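How to Refresh a Butcher-Block Tabletop With Oil

I put off oiling my wood tables for way too long. I had it in my head that it was a big messy job, the kind where you need a free weekend and a garage. It's more like an evening of rubbing and then a lot of walking past it and not touching it. If you've got a light wood top that's gone dull and a bit thirsty, you can do this!

What you need

Mineral oil (the plain food-safe kind), sandpaper in a medium and a fine grit, a sanding block, a pile of old cotton T-shirts, dish soap, and a paste wax if you want one. I bought a bottle of Tresum and used less than half on a 78 inch top, so don't stock up. The Tradero near me also sells a fancy "restoring kit," and my friend Ronja swears by it, but I looked at the label and it's oil and a rag.

Check what finish you've got

Drip some water on the wood in a few different spots. If it soaks in and leaves a dark patch, the wood is open and will take oil. If it beads up and sits there, you either have plenty of oil left or there's varnish on it, and varnish has to come off before any of this makes sense.
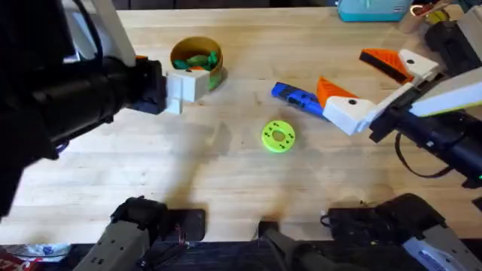
Do try it in the middle as well as near the edges. The middle of mine drank the water right up while the back edge, where hardly anyone ever leans, was still beading like the day I got it.

Step 1: Clear it and wash it

Everything off. Wipe with warm water and a little dish soap, then again with plain water. Don't flood it. I did this after dinner and left it until the next morning so it had the whole night to dry.

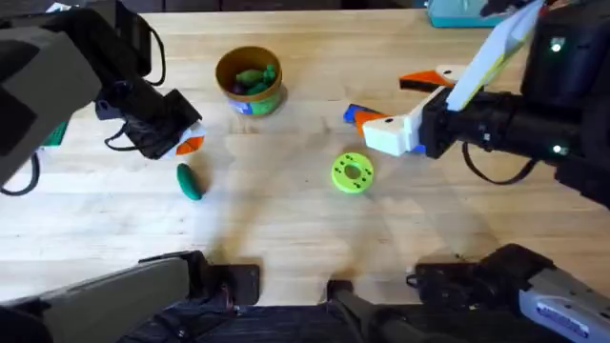 Step 2: Sand with the grain

Medium grit first, then fine. Long, easy strokes, and always the same direction the grain runs. Going across it leaves little scratches that you won't see until the oil hits them, and then you'll see nothing else (ask me how I know). Run your palm over it as you go. Your hand will find rough patches your eyes skip.

If your top screws to its legs or frame, now's a good time to snug those up too. Go gently – wood strips easily.
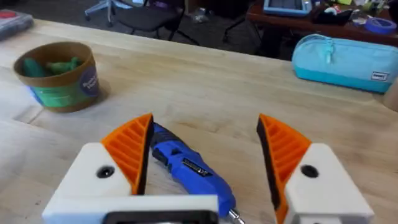 Cordless screwdriver on the bench.

Vacuum up the dust, wipe with a barely damp cloth, and let it dry again.

Step 3: Oil it

Pour a small puddle and spread it around with a T-shirt rag. Keep going until the whole top looks evenly shiny, ends included. End grain is greedy, so give it extra. Wait 2 hours, then wipe off whatever hasn't soaked in.
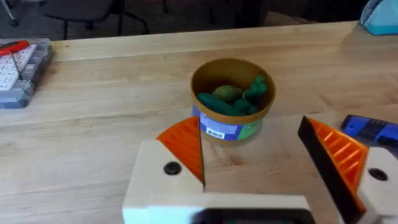

I do a second coat the next day, and a third if the wood still looks patchy. My neighbor Tatu Shirima stops at one and his kitchen counter looks great, so maybe I'm just fussy.

Step 4: Wax, if you like

Rub on a thin layer, leave it for half an hour, buff it with a clean rag. It helps with water rings.

I redo mine every 6 months or so, usually in March and then again in the fall. Lay oily rags out flat outdoors to dry before you toss them, please.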